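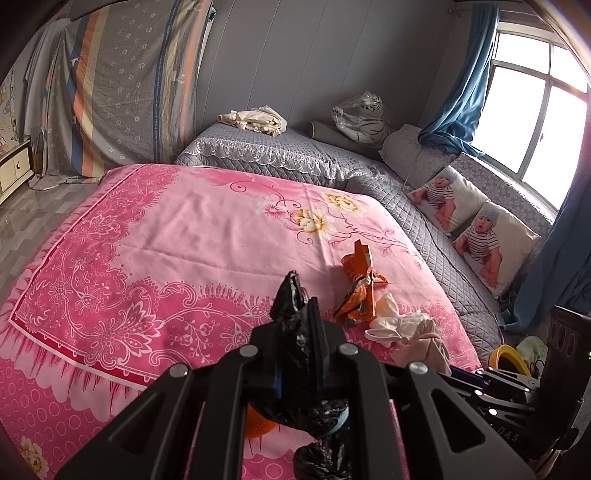 Thin plastic bags first, cups later

If you're trying out hand-held grippers at home, start with the rubbish. Everyone wants to begin with a nice solid mug, and a mug tells you next to nothing! I've had the Holwood and the Zallis side by side since February, and the thing that split them was a crumpled black plastic bag. Chip packets and wrappers are good too (scrunch them first, flat ones are a pain).

My routine is 10 grabs with each gripper, same bag, same spot, then I swap and go again. I write the score on the back of an envelope. The Zallis got 14 out of 20 over two rounds and the Holwood was a fair way behind, though I like its handle a lot more and my wrist agrees with me.

A few things I'd pass on:

Wipe the finger pads with a barely damp cloth between rounds. Dust kills your grip faster than anything.

Squeeze slowly. My neighbour Ngọc Châu snaps hers shut and the bag shoots off sideways every time.

Try it over a soft cover as well as a bare bench. Fabric bunches up under the tips, and you'll soon find out whether you're coming in too low.
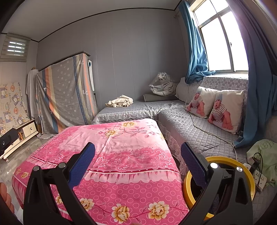
Blue pads, tips apart, over the pink cloth.

Using a pair is a different job again. Practise opening and closing both in the air for 2 minutes before you go near anything. I haven't had a proper go with the Gurnard pads yet, so if you've used them on slippery plastic, leave me a note and tell me how they went.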